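Godura 메시 천 정리 기록 (godura-mesh-fold)
README / 데이터 카드
최종 수정: 2월 3일 일요일
관리: Altholm 작업실

개요

메시 원단으로 된 지퍼 주머니와 얇은 천을 탁자 위에서 펴고, 접고, 여닫는 작업을 단계별로 적은 표 형식의 기록이다. 행 하나가 동작 하나에 해당하며, 전체는 2,645행이다. 세탁망, 의류용 메시 주머니, 손수건 크기의 천을 함께 다룬다. 두꺼운 수건과 침구는 포함하지 않았다.

기록의 단위는 물건의 상태 변화이다. 작업자의 숙련도나 소요 시간을 비교하려고 만든 표가 아니므로 시각 열은 순서를 확인하는 용도로만 쓴다.

대상 물건

물건은 재질과 여밈 방식으로 나눈다. 재질 코드는 mesh_fine, mesh_open, woven, unknown 네 가지이다. 구멍이 작고 둥글며 어긋난 줄로 배열된 원단은 mesh_fine, 구멍이 마름모꼴로 보이는 성근 원단은 mesh_open으로 적는다. 같은 원단도 당겨진 정도와 보는 각도에 따라 구멍 모양이 달라 보이므로, 한 물건의 두 행에 서로 다른 코드가 들어 있을 수 있다. 이를 오류로 보고 일괄 수정하지 않는다.

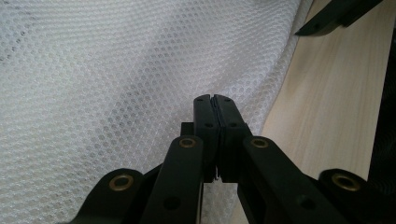
주름은 fold와 crease를 구분한다. fold는 천이 겹쳐 층이 생긴 경우, crease는 층 없이 선만 생긴 경우이다. 늘어진 원단에서는 둘의 경계가 분명하지 않다. 두 값 가운데 하나를 고를 수 없으면 soft를 쓰고 note 열에 위치를 적는다. 흰 원단은 빛을 강하게 받는 쪽에서 조직이 거의 사라지므로, 재질은 그늘진 주름 부근에서 판정한다.

파일 구성

steps.csv
동작 기록 본문. 열은 21개이며 열 이름은 영문 소문자로 통일했다.

items.csv
물건 목록. item_id, 재질, 여밈, 대표 색, 비고로 구성된다. 색은 white, grey, other로만 적는다.

vocab.txt
상태와 동작에 쓰는 낱말 목록. 이 파일에 없는 낱말이 steps.csv에 나오면 검사 스크립트가 경고를 낸다.

changes.txt
수정 이력. 1월 이전의 이력은 옛 열 이름으로 적혀 있다.

문자 인코딩은 UTF-8, 구분자는 쉼표이다. note 열에는 쉼표가 들어갈 수 있어 항상 큰따옴표로 묶는다. 빈 값은 빈 문자열로 두고 NA나 0으로 채우지 않는다.

주요 열

item_id: 물건 번호. Lollus 주머니는 L, Canpolat 주머니는 C, 상표를 알 수 없는 천은 X로 시작한다.
step_no: 한 회차 안의 순번. 1부터 시작한다.
action: spread, smooth, fold, turn, tuck, zip_open, zip_close, hold 가운데 하나.
state_before, state_after: 동작 전후의 상태. 확인하지 못했으면 unknown.
orient: 물건의 방향. 기준은 아래 절에 있다.
layer: 겹친 층수. 세지 않았으면 비워 둔다.
note: 자유 기술.

방향 기준

orient 열은 탁자에서 작업자에게 가까운 변을 0으로 두고 시계 방향으로 잰다. 값은 0, 90, 180, 270뿐이며 비스듬히 놓인 물건은 가장 가까운 값으로 맞춘다. 직사각형 천은 짧은 변이 작업자 쪽에 오면 0이다. 정사각형에 가까워 변의 길이로 판단할 수 없는 천에는 인쇄된 표시를 쓴다.
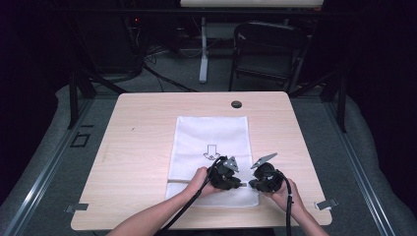

인쇄 표시가 있는 천은 표시의 방향을 mark_dir 열에 따로 적는다. orient와 mark_dir가 일치하지 않아도 어느 한쪽을 고치지 않는다. 흰 천의 가운데 부근에 검은 가는 윤곽선으로 아래를 향한 화살표가 찍혀 있으면 mark_dir는 down이 된다. 화살표 끝의 작은 마름모 비슷한 표시는 화살표에 딸린 것으로 보고 별도 행을 만들지 않는다. 천 아래쪽을 가로지르는 희미한 선은 접힌 선인지 눌린 자국인지 정할 수 없는 경우가 많으며, 이때 crease_kind 값은 soft이다.

작업면

작업면은 밝은 나뭇결 탁자 하나로 통일했다. 모서리가 둥글고, 상판에 검은색 배선 구멍이 있다. 천의 위치는 좌우를 left, center, right로, 앞뒤를 near, far로 적는다. 배선 구멍은 위치를 설명할 때 참고점으로 쓸 수 있으나 거리를 재는 기준점은 아니다. 천의 일부가 탁자 밖으로 내려온 경우 overhang 열에 yes를 넣고, 어느 변인지는 note에 적는다.

접기 절차

1. 주머니를 펼쳐 지퍼가 위로 오게 놓는다.
2. 지퍼를 닫고 손잡이를 지퍼 선과 나란히 눕힌다.
3. 가운데에서 바깥쪽으로 주름을 민다.
4. 긴 변을 반으로 접는다. 메시는 미끄러지므로 접힌 변을 한 번 더 누른다.
5. 짧은 변을 접어 가까운 쪽에 놓는다.
6. 모서리가 벌어지면 안으로 넣고 tuck으로 기록한다.

지퍼가 없는 천은 3번부터 시작한다. 절차에서 벗어난 회차도 지우지 않으며, 실제로 한 순서대로 step_no를 매긴다. 한 동작을 되풀이했다면 반복한 만큼 행을 만든다. 다만 손바닥으로 여러 번 쓸어 편 것은 smooth 한 행으로 묶는다.

검토 의견

초안 배포 후 접힌 천의 상태 값을 두고 의견을 받았다. 반영한 부분은 changes.txt에 적었다.

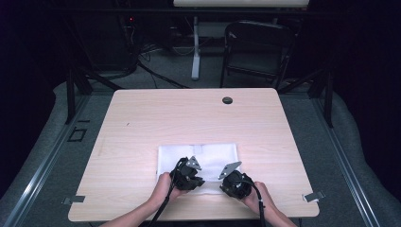

Štěpánka Halás는 folded 하나로는 부족하다고 적었다. 반으로 한 번 접은 천과 두 번 접은 천이 같은 값을 갖게 되면 다음 동작을 읽을 때 앞의 행을 모두 거슬러 올라가야 하고, 얇은 원단은 층수를 눈으로 세기도 어려우니 "모르면 모른다고 쓸 칸"이 따로 있어야 한다는 의견이었다. 모서리가 조금 어긋난 것까지 misaligned로 넣으면 거의 모든 행이 그 값이 된다는 지적도 함께 남겼다.

이에 따라 folded를 folded_1, folded_2, folded_n으로 나누었다. folded_n은 접혀 있으나 횟수를 확정할 수 없는 상태이다. 기존 행 가운데 353행의 값을 바꾸었다. misaligned는 어긋난 폭이 손가락 한 마디를 넘을 때만 쓴다. 이 기준은 눈대중이며, 자로 잰 값은 없다.

지퍼 관련 항목

지퍼 동작은 zip_open과 zip_close 두 가지이다. 손잡이를 잡기만 하고 움직이지 않은 경우는 hold로 적고 part 열에 pull을 넣는다. 손잡이를 잡은 사실만으로 여닫는 방향을 추정하지 않는다. 원단이 지퍼에 물리면 zip_jam 열에 yes를 넣는다.

손잡이의 색과 모양은 items.csv의 비고에 적는다. 위쪽에 둥근 고리가 있는 것은 loop, 표면에 가로 골이 있는 것은 ribbed로 쓰며 두 값을 함께 넣을 수 있다. 색 이름은 white, beige, other만 허용한다. 재질은 적지 않는다.

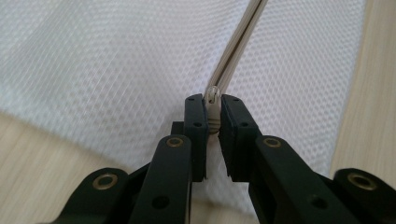
그림 4. 흰색 메시 원단과 밝은 베이지색 지퍼 손잡이(loop, ribbed)

알려진 문제

mesh_fine과 mesh_open의 구분은 기록자에 따라 흔들린다. 33개 회차를 다시 읽은 결과, 불일치는 대부분 원단이 느슨하게 늘어진 행에 몰려 있었다. 재질 자체가 분석 대상이라면 두 코드를 mesh로 합쳐 쓰는 편이 낫다.

L로 시작하는 물건 중 일부는 item_id가 중간에 한 번 바뀌었다. 대응 관계는 items.csv의 old_id 열에 있다. X로 시작하는 천에는 old_id가 없다.

layer 열은 빈 값이 많다. 평균을 내는 데 쓰지 말 것.

수정 요청

행 단위 수정은 item_id와 step_no를 함께 적어 Altholm 작업실로 보낸다. 새 낱말을 추가하려면 vocab.txt의 기존 낱말로 적을 수 없는 행을 하나 이상 붙여야 한다. 열 이름 변경 요청은 다음 판까지 받지 않는다.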